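Skip to main content Search this title Go
Early Years Practice › Play and Provision › Chapter 6

We use cookies to remember your place in the book. Accept Manage settings

Chapter 6
The Play Kitchen

Most settings own a play kitchen, and most bought it without much thought. It arrives flat in a box, somebody puts it together after the children have gone home, and it stands against the same wall for years. This chapter looks at the play kitchen as a piece of teaching equipment. It covers what the unit itself should offer, what to put in it, and how the two work together when children begin to cook.

By the end of the chapter you should be able to:

– name the main working areas of a play kitchen and say what kind of play each one invites
– explain the difference between realistic and open-ended play materials
– plan a small set of loose parts for cooking play
– carry out a simple layout check in your own setting

6.1 The hob and the pan

Children usually go to the hob first. Cooking is the part of kitchen life they have watched most closely, often from below and at a distance, and they already know the order of it: the pan goes on, something goes in, somebody stirs, somebody says it is hot. A hob needs very little to support this. Printed rings are enough. A single good pan is worth more than a full set of thin plastic ones, and a metal pan has the added value of sound. A block dropped into steel makes a noise, and children will repeat the action to hear it again.

What goes into the pan need not look like food. A plain foam block can be a potato in September and a bar of soap a week later.
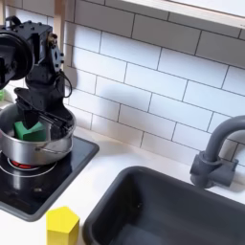 Shape matters more than students tend to expect. A cube sits flat and is easy to pick up again. A prism with five or six sides can be stood on end, laid on its side or rolled a little way, and it gives adults a reason to use words such as edge, corner and face in ordinary talk. Colour helps with sorting and with simple requests ('Can you put the green one in the pot?'). Keep the blocks large enough for a small hand to hold and check them for bite marks, as soft foam can come away in pieces.

In the Wirnska nursery project, which is used as a case study throughout this book, staff watched cooking play in one room over 28 sessions. They noted 96 occasions on which a child put something into a pan. On 33 of these the object was a block or another item with no likeness to food. Staff had expected the figure to be much lower, and had at first planned to take the blocks out of the kitchen area to keep it tidy.

6.2 Realistic detail

Realistic detail has its own uses. A microwave with numbers on its display brings in digits and waiting. Plus and minus signs on a hood can be pointed to long before a child can add. Utensils hung where they can be seen are more likely to be used than utensils in a drawer, and hanging them back up is a tidying job that a three-year-old can do alone.

The same is true of play food. A carrot tells the child what it is, which helps those who are new to pretend play or who are learning the names of things in a second language. The difficulty comes when every item is of this kind – a basket of very exact plastic food can leave little for the child to decide.

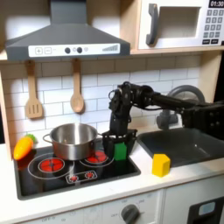
A mixed set avoids this. One or two realistic foods, a few plain blocks and one pan will support a long session. The Gelard list, printed at the end of the chapter, suggests quantities for rooms of different sizes.

6.3 Sink, worktop and shelf

The sink is where food gets washed and where pans end up. It should be next to the hob or a short reach away, with a clear stretch of worktop between the two. This stretch is easily overlooked. Children put things down on it while they decide what to do next, and if it is covered with stored items they will use the floor. Ruotsalainen units have a worktop 600 mm deep, the same as many household kitchens, while Skevance units are shallower and suit a narrow room. Either will do if the surface is kept free.

Activity 6.1

Stand at child height in front of the play kitchen in your setting. Write down what you can reach without moving your feet. Then take out half of the loose items, leave the rest for one week, and keep a short record of what is carried to the hob and what is carried to the sink. Bring your notes to the next session, where they will be used with Table 6.2.

Sign up for chapter updates Your email Subscribe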